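Tomel tour thread – anyone going to the Skalance shows?

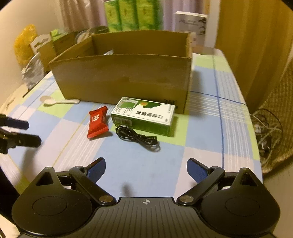
seso_left
Forum moderator, Live Music section

Starting one thread for the May run so we don't end up with six. Tomel are playing 13 dates, with 2 nights at Skalance in the middle. Support is Salminen on all of them. Setlists are fine in here, but put a warning on the first line.

driftkeys
Going to the second Skalance night. Saw them there on the last tour and the low end was a mess from the balcony. Floor was fine.

paulownia
The balcony sounded good to me last time. It depends where you stand. Under the overhang at the back is bad, front rail is good.

driftkeys
I was at the front rail. Kick drum swallowed everything for the first half hour.

nightbus_44
Has anyone heard if they're bringing the live drummer? The clips from the opening show only had the two of them behind the table.

halfstep
SETLIST WARNING
No drummer at the opener. They did most of the new record in order, then four older ones. No "Seso" at all, which was a letdown. Salminen played 40 minutes and was better than I expected.

paulownia
I don't mind them dropping it. They've closed with that song for years and the new stuff needs the room.

nightbus_44
Disagree. If I drive 379 miles for a show I want to hear the one song everybody knows.

halfstep
They could play it early and get it over with. Works for other bands.

tapeloop
Their tour diary says they've put 2,863 miles on the van already and the heater quit somewhere in the mountains. Maybe cut them some slack on the drummer. One more person means a bigger van and another hotel room.

nightbus_44
Fair, but tickets went up too.

seso_left
Ticket price talk has its own thread, please use that. Skalance doors are at 7 p.m. both nights, Salminen on at 8. The bag check was slow last time, so leave the backpack in the car.

driftkeys
I have one spare for the second night, floor, face value. Message me. I'll be over on the left by the sound desk if anyone wants to say hi.

paulownia
Sent you a message – I'll take it if it's still there.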